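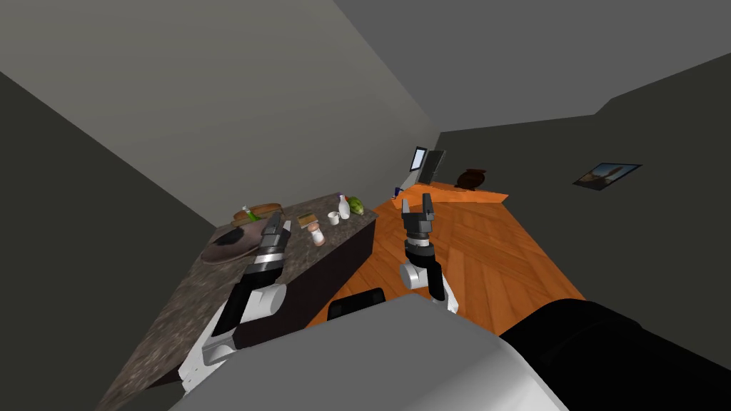
I got to the Kurthorpe open day at 11, in time for coffee and a seat near the big screen, where a two-armed robot was practicing kitchen work in simulation.

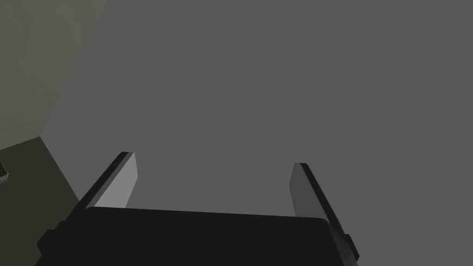 By Bernadette Dunleavy
Contributing Writer

Demetrius Escobedo, my very patient host, told me the team had run 3000 practice rounds since September (he still watches them over lunch!), and
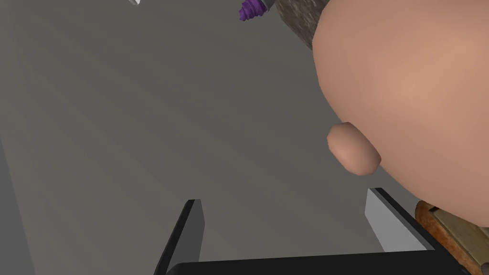

he was just as happy talking about the slow ones, so I stayed well past my time and missed the cookies.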